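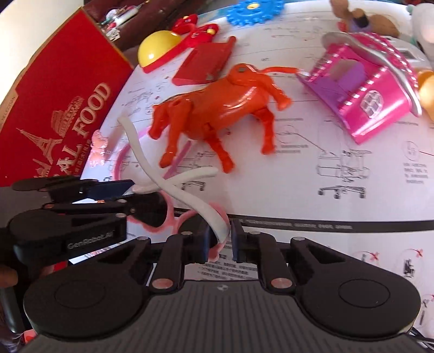
手持夹爪采集新守则八月起试行,桌面物品不再要求提前摆齐

Temville消息 Seketti协作组日前公布《手持夹爪室内采集操作守则》第二版,对桌面整理类任务的物品摆放、持握方式、细小零件处理、录制时长和现场隐私作出规定。守则共15条,八月起在参与协作的采集点试行,试行期间各点仍可提出修改意见。

协作组由几家做机械臂训练数据的公司和一所技术学校共同组成,设在Temville,在Toledo有一处分点。第一版守则去年由各家内部使用,篇幅只有一页,主要讲设备充电和文件命名,对操作员怎样动手几乎没有要求。第二版由Olga Huenchumán牵头起草,她此前在Fumach公司负责采集质量。

改动最大的是物品摆放一条。旧版要求开录前把物件分开放置,彼此留出空隙,桌面铺纯色垫布。新版取消了这一要求,允许物件互相叠压、倒放、侧放,桌面也可以保留原有的印刷图案和文字。只有会遮住目标物件全部轮廓的情况才需要调整,调整后须在备注里写明。

Huenchumán说,旧规定执行下来,各采集点交回的桌面都很像,换一户人家、换一个房间,看起来还是同一张桌子。“东西之间都隔着一掌宽,夹爪从上面下去,夹住,抬起来。家里的桌子不长这个样子。”她说。

起草期间,协作组抽查了900条桌面任务记录,逐条标出夹取失败的位置。按抽查报告的说法,失败多出在软的、弯的和互相勾住的物件上,硬质方块类物件问题较少。报告还提到,不少操作员在夹取失败后会自行剪掉那一段,只上传成功的部分。新版第六条因此写明,失败的夹取一律保留,不得剪辑,由操作员在结束后加注标记。

对细长和柔软的物件,例如线缆、布条、泡沫条,守则用了三条篇幅。操作员应先用夹爪轻触,确认另一端没有压在别的物件下面,再合拢指垫。夹住后先抬起一小段,停顿,再继续移动。如果物件与另一件东西相连或缠绕,允许两件一起提起,但须在标记中选“连带”一项,不能按单件夹取登记。

双手各持一只夹爪时,守则要求两只夹爪事先分出主次。主爪负责夹取,副爪负责压住、扶正或让开,两者不得同时争夺同一件物品的同一端。需要交换主次时,操作员应先松开物件,两爪退回桌沿,再重新开始。一名操作员最多使用2只夹爪,中途不得交给他人代持。
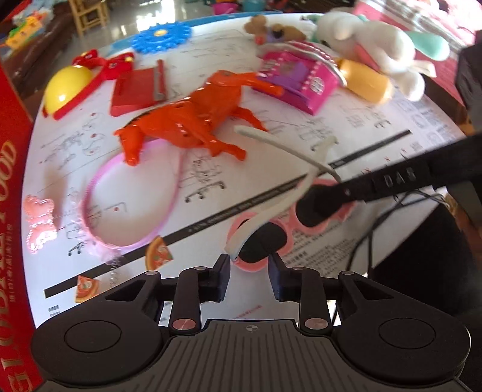
手持夹爪前的桌面,中间侧躺着一只橙色玩具马,周围有粉色发箍、玩具墨镜和一小截金属弹簧。

玩具类物件单独列为一条。守则提出,儿童玩具表面光滑、形状不规则,又常带可活动的关节,夹取时应选躯干或较厚的部位,避免夹细腿、尾巴和耳朵。透明或半透明的塑料件容易在图像里看不清边缘,操作员遇到这类物件应放慢下降速度,不必更换物件。毛绒玩具夹取后会变形,放回时以底面接触桌面为准,不要求恢复原来的姿态。

小零件的处理最初有分歧。Toledo分点的Genivaldo Honorato主张把弹簧、螺钉、纽扣之类全部移出桌面,理由是掉到地上难找,家里有孩子的住户也会担心。起草组另一位成员Neusa Siqueira则认为,真实的桌面上总有这些东西,全部拿走等于回到旧版。最后写进守则的办法是:小零件可以留在桌上,开录前拍一张照片登记,结束后对照照片逐件收回,缺一件就不能离开现场。尖锐物、药片和纽扣电池不在此列,一律提前移走。

Siqueira说,她对这个结果基本满意,但登记照片由谁保管还没谈妥。“照片里会有别的东西,信封、药盒、孩子的作业。现在写的是采集点保存到验收为止,我觉得应该更短。”

时长方面,每段连续录制不得超过15分钟,到时必须停机,操作员放下设备活动手腕,期间由另一人检查镜头和指垫。指垫上有灰尘、胶痕或者明显磨损的,擦净或更换后才能继续。守则没有规定每天最多录多少段,只要求各点自行排班并把排班表交给协作组。

几名操作员在意见征集时提出,设备的重量分布对手腕影响很大,光限制时长不够。他们希望加入坐姿和桌高的要求。协作组的答复是,各家住户的桌椅高低不一,统一规定难以执行,可先在培训中讲授,等试行结束再考虑是否写入正文。这项答复附在守则末尾,没有编号。

隐私条款比第一版详细。操作员进门后应先与住户确认哪些区域可以入镜,未经同意的房间要关门,墙上的照片、桌上的票据和屏幕应遮盖或转向。包装盒、说明书等带有品牌文字的物品可以留在原处,但不得为了入镜特意摆放。住户在录制中随时可以要求停止,已录部分由住户决定删除或保留,操作员不得劝说。

录制过程中,操作员的手和同伴的手会不时入镜。守则对此不作限制,只规定面部入镜的片段须在上传前处理。有未成年人在场的,录制一律暂停,等孩子离开后从下一段重新编号。

Fumach公司表示将按新版调整培训。该公司的培训负责人Aparecida Sampaio说,新人原先先练夹方块,再练夹杯子,几周以后才接触布料和绳子。从八月开始,第一天的练习就会放一张堆着杂物的桌子,里面至少有一件软的、一件透明的和一件会滚的。

“他们第一天会很不顺手,这没有关系,失败的那些我们也要。”Sampaio说。她补充说,公司不会因为失败次数多扣操作员的钱,考核只看标记是否完整、物件是否按登记收回。

对于已经采集的旧记录,守则没有要求重录。各采集点须在目录中注明所用版本,使用方可以按版本筛选。Huenchumán说,旧记录并没有作废,做单件抓取的团队仍然用得上,混在一起用之前应当先看清版本号。

也有人对试行安排有保留。技术学校教师Anderson Brito参加了两次讨论,他认为守则把标记工作几乎全压在操作员身上,一段录完要选是否失败、是否连带、是否交换主次,还要写备注,容易出现事后凭印象填写的情况。他建议设备上增加一个按键,在夹取当时就能打点,结束后再补充说明。

协作组回应称,按键需要改动硬件和记录格式,试行期内做不到。目前的替代办法是口头报点,操作员在失败或连带发生时说出对应的词,由同伴记下时间。各点可以自行决定是否采用,采用的须注意不要录入住户的谈话。

Brito说,他会在学生实训课上试一试口头报点,看两个人配合是不是跟得上。实训课使用学校的房间,桌面物品由学生从家里带来,课后带回。

验收环节也有变动。过去由采集点自己的质检员看完后直接入库,新版要求每批记录由另一采集点抽看一部分,重点查三件事:有没有剪辑过的痕迹,标记和动作对不对得上,开头与结尾的物件数目是否一致。两处意见不同的,交起草组裁定,裁定结果向所有采集点公开,操作员姓名隐去。

Toledo分点将先与Temville互相抽看。Honorato说,两边的习惯不一样,Temville的操作员放下物件时动作快,Toledo这边习惯等物件完全停稳再松开指垫。守则只写了“松开前物件应与桌面接触”,没有写要等多久,他估计第一批互查就会在这一点上出现不同意见。

守则全文可向协作组索取,附有物品登记表、住户同意书样本和标记用词表。意见须以书面形式提交,写明采集点名称和对应条款,由起草组汇总后答复。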